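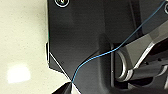

Ulton Packing Annex, Kirna Line
Shared Workstation Inspection, March
Inspected by: Osamu Oshima
Reviewed by: Masanobu Onishi, shift operations
Form 812

Mark each item Pass, Action or N/A. Comments are required for every Action.

1. Gripper housing fasteners seated and free of damage
Pass

2. Cable at gripper secured and clear of moving linkage
Action
Comment: Cable has slack where it crosses the pivot. Maintenance to review routing before the next product change. Operators are not to re-route or tape cables themselves.

3. Gripper fingers free of chips and residue
Pass

4. Work surface clean, with no loose parts left at shift change
Pass
Comment: Overhead light reflects off the surface at the left. Two operators report eye strain. Diffuser requested.

5. Emergency stop within reach of the seated position
Action
Comment: Reachable when standing only. Since hand packing ended at this station, staff spend most of the shift seated and monitoring. The button is to be moved.

6. Operators trained in jam clearing and restart
Action
Comment: 12 of 20 assigned staff have signed the Quintana training record. The remainder may load trays but may not clear jams.

7. Job rotation followed
Pass
Comment: Rotation is set at 2 hours. Staff ask that it be kept. Several stated that watching the cell is more tiring than packing was, and that they have fewer chances to speak with coworkers.

8. Written job descriptions match current duties
Action
Comment: Descriptions still refer to manual packing. Revised text is with the Willia office and must be discussed with staff before it is issued.

Open items: 2, 5, 6, 8
The station may remain in service while open items are addressed. Item 5 is to be completed first.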